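Startseite | Datensätze | Provari

# Provari Mitarbeiterbefragung - README

Stand: 16. Januar 2019

Drucken | Per E-Mail senden | 4 Kommentare

## Inhalt

Der Datensatz enthält die anonymisierten Antworten aus der Befragung bei Coltex, Standorte Pullembridge und Pawlak. Es wurden 2956 Personen eingeladen, 1176 haben den Bogen vollständig ausgefüllt. Davon arbeiten 569 in Schicht. Die Befragung lief im August und war freiwillig.

## Dateien

- antworten.csv - eine Zeile pro Person, Trennzeichen Semikolon
- fragen.csv - Wortlaut der Fragen auf Deutsch und Englisch
- codebuch.txt - Bedeutung der Werte

## Variablen

Die Skala geht von 1 (stimme nicht zu) bis 5 (stimme voll zu). Der Wert 9 bedeutet "keine Angabe" und muss vor der Berechnung von Mittelwerten entfernt werden. Das Eintrittsjahr ist in Gruppen zusammengefasst, die unterste Gruppe heißt "bis 1996".

## Bekannte Probleme

In Pawlak fehlte in der ersten Woche die Frage zur Anerkennung durch die Vorgesetzten. Diese Felder sind leer geblieben, sie wurden nicht nachträglich gefüllt. Bitte vergleichen Sie die beiden Standorte bei dieser Frage nur mit Vorsicht.

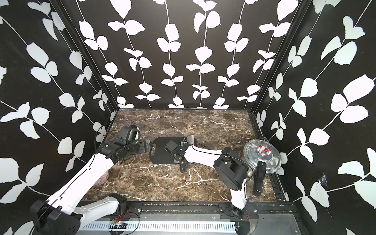

Wie werden kleine Abteilungen geschützt?

Abteilungen mit weniger als acht Antworten sind unter "Sonstige" zusammengelegt - die Freitexte dieser Gruppe wurden ganz gelöscht.

## Nutzung

Die Daten dürfen für interne Auswertung und Lehre benutzt werden. Eine Weitergabe an Dritte ist nicht erlaubt.

Teilen (12) | Newsletter abonnieren

Diese Website verwendet Cookies. Einverstanden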